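4.2 A cheia vista de perto e de longe

Passamos agora à comparação que, confessamos, mais nos entusiasmou ao longo de todo o trabalho: a distância entre o modo como a imprensa local de Potavbridge contou a cheia do rio Jundine e o modo como a contaram os jornais de circulação nacional. O corpus, já apresentado na secção 3, reúne 900 peças publicadas a partir de novembro, das quais 300 saíram em títulos locais. Todas foram lidas na íntegra (primeiras páginas, breves e cartas ao diretor incluídas) e classificadas segundo o enquadramento dominante, com a grelha de Akpan, que adaptámos ligeiramente para acolher géneros curtos.

Nos jornais nacionais, a cheia aparece quase sempre como sintoma de alguma coisa maior. O leitor encontra logo no título a palavra clima, e a vila surge depois, por vezes apenas na legenda da fotografia, como um lugar entre muitos outros possíveis. A imprensa local, pelo contrário, demora-se no pormenor: a ponte fechada, a lista das ruas cortadas, o horário provisório da escola, o preço da areia. É uma escrita paciente, que supõe um leitor com vontade de saber se pode ir trabalhar no dia seguinte, e que raramente se pergunta de onde veio tanta água.
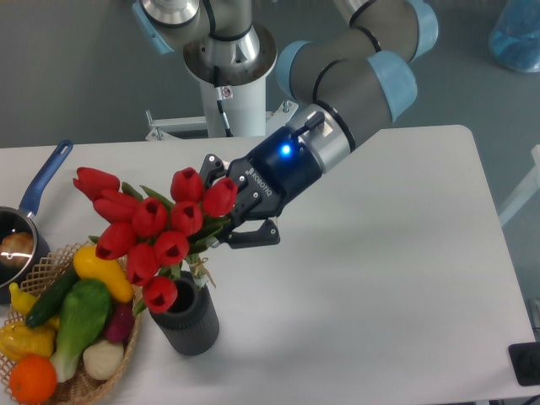
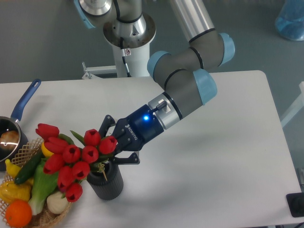
Figura 2. Braço robótico com garra de dois dedos e tulipas vermelhas, junto a um vaso escuro.

Convém não exagerar o contraste. Entre as peças locais há editoriais que discutem abertamente a ocupação das margens, e o mais longo deles, publicado a 27 de março, dedica várias colunas às obras que ficaram por fazer a montante. Também na imprensa nacional encontrámos reportagens demoradas e atentas, escritas por quem visivelmente passou tempo na vila e ouviu quem lá mora. São, porém, textos que chegam tarde, quando a cheia já saíra das primeiras páginas, e que por isso pesam pouco no retrato de conjunto.

Uma palavra ainda sobre a codificação. As peças foram introduzidas na base Proleo por 2 codificadores, que trabalharam em separado e só depois confrontaram resultados. As divergências concentraram-se em 72 peças, quase todas breves, nas quais o enquadramento se decidia numa única frase. Optámos por discuti-las uma a uma, o que nos levou bastante mais tempo do que prevíamos, mas nos obrigou a clarificar a fronteira entre «consequência» e «responsabilidade», que na versão inicial da grelha ficara pouco nítida. A formulação revista dessas duas categorias é a que se usa na secção 4.3, onde tratamos das fontes citadas.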